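### 3.2 How people in Brornstead talk about leftovers

I went into these interviews thinking I'd hear a lot about money. Adanech Tamiru and I sat in 64 kitchens over one long December, usually right after supper, and we asked everybody to tell us what happened to the food still on the stove. People loved this question! One retired bus driver kept us until past ten (his soup, for what it's worth, was excellent).

Money did come up, but mostly as a side note. What folks really wanted to talk about was who got the leftovers and who was allowed to open the container first, and that matches what Ndlovu found in her 2013 lunchbox study pretty closely.

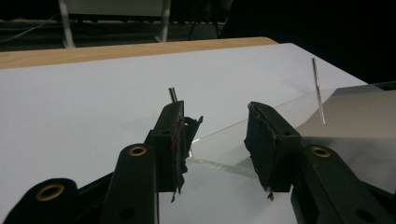

**Figure 4.** Worn foam pads, with a clear sheet on a white surface.

So who decides when leftovers get thrown out? Mostly the person who cooked the meal, even in homes where somebody else does all the cleaning up.

I coded these answers with Gobnait Cronin, and we argued plenty over the "sniff test" stories. She wanted them under safety. I wanted them under family habits, because nearly every teller named a parent or grandparent who did it the same way. We ended up double-coding them, and Table 5 shows both counts. The freezer stories get their own section, 3.3, since they run on a different clock altogether.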